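I'd been meaning to ring Tariq Magsi ever since I saw his bobbin lace at the January show, and when I finally did we nattered for so long that my tea went stone cold!

He started with a kit called Tirnis, bought on a whim. "I had 19 pairs of bobbins and no clue," he told me. "My first edging looked like something the cat had been at." He still has it, tucked in a drawer (I begged to see it, he refused).

These days he makes collars, bookmarks and the odd mat, mostly in linen thread. I asked how long a collar takes him. "Around 2,000 pins, that's how I think of it. I don't look at the clock."

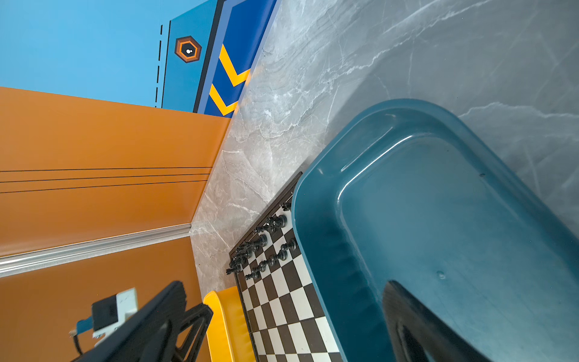

And does he ever unpick? "All the time. I once took back 6 evenings of work over one crossed pair, and I'd do it again." I'm far too lazy for that, I must say – mine stay wrong!

He's starting a class for beginners soon, with 9 places, and I've already put my name down. I'm to bring a firm pillow and my reading glasses.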